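Search this site Enter keywords Go

13/02/2019

Finally got over to the Pelkonen Building this morning, after walking past the wrong end of it for most of the winter. I'd only ever seen the back, you see – the side with the loading dock and the painted-over windows – and I had it filed in my head as a warehouse. Well! Go around to the Tisden Street side and it's a whole different animal.

The number is 172, done in bronze figures over the door, and the 7 has slipped a little so it leans on the 2. I stood there grinning at it for longer than was decent. The entrance is set back in a deep arch with terra cotta all the way around, and the terra cotta is fish. Fish and rope and what I think are oars, though one of them could be a spoon. I have no idea why. We're nowhere near the water. I asked the man at the shoe repair next door and he said he'd worked there all his life and had never noticed any fish, and then he came out in his apron to look and we both stood there with our heads back.

Up top it says PELKONEN in big plain letters, and under that you can make out where another name used to be. I got as far as an S and a K and then a bus parked in front of me (across the street is the only place you can read it from). My guess is Skimance, because there was a Skimance Furniture somewhere on that block and my grandmother bought her good table from them. She always said you rode up in an elevator with a bench in it. I'd love for it to be the same building. I'm going to go look in the old city directories at the library and will report back, or not, depending on how embarrassing the answer is.

The lobby was open so in I went. Small, dark, lots of brown marble, a mail chute with the brass rubbed pale right where you'd put your hand. There are 4 floors and the chute runs down through all of them behind glass. The elevator has been replaced and the new one is a sad beige thing with no bench. But they left the old dial above the door, the half-moon kind with an arrow, and the arrow is stuck between 2 and 3 forever. The stairs are the best part. Iron, with a little star cut into every riser so the light comes through, and when you're underneath looking up you get this whole sky of stars. I went up and down twice and then a lady with a folder asked if she could help me with something, which I took as my cue.

Had lunch at the counter on the corner. Grilled cheese, not bad, too much pickle.

Then the long walk home by way of Uriditz Court, because I can't be over there and not look at it. Still standing, still pink, still that row of tiny bungalows with a tiny turret on each one like somebody shrank a castle in the wash. The sign out front says units from 2,000 a month now. For a turret you can't get into! The middle fountain is planted up with succulents and the hedge has been let go, so you can't see the tile on the back wall anymore, and that tile was my favorite thing on the block. I took the same picture I always take. I must have the thing in every season by this point, and someday I'll put them all in a row and see what's changed besides the hedge.

Home by four with sore feet. Did the camera cards, did the dishes, watched half of a movie.

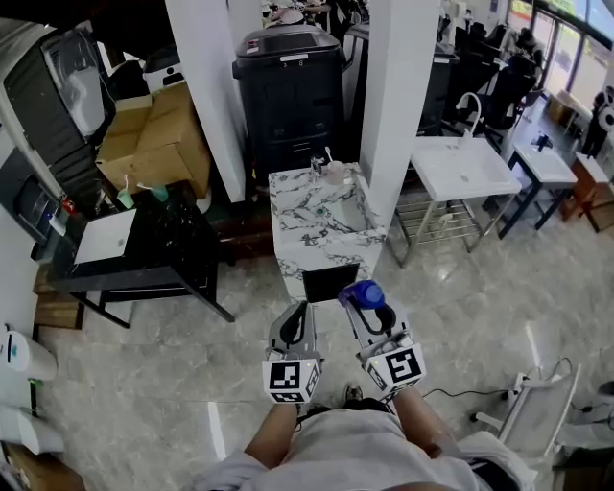 By the marble vanity, blue cap in the gripper.

Before I forget, for next time: the alley side of the Pelkonen has a ghost sign, very faint, way up high. I only caught it when the sun came around. There's a word that could be MATTRESS, and an arrow pointing at nothing. Go in the late afternoon and bring the long lens. And ask at the shoe repair whether the upstairs tenants ever let people in, because from the street I could see the top of a fireplace through a third floor window, green tile, and I've been thinking about it all evening.

The tour season starts up again in May and I'd like to have this one sorted out by then, fish and all. Feet up now. Bed soon.

Recent entries
The turrets of Uriditz Court, again
A drugstore with its neon still on
Who painted over the bank ceiling?
Two theaters and a parking lot
Rainy day at the library, old maps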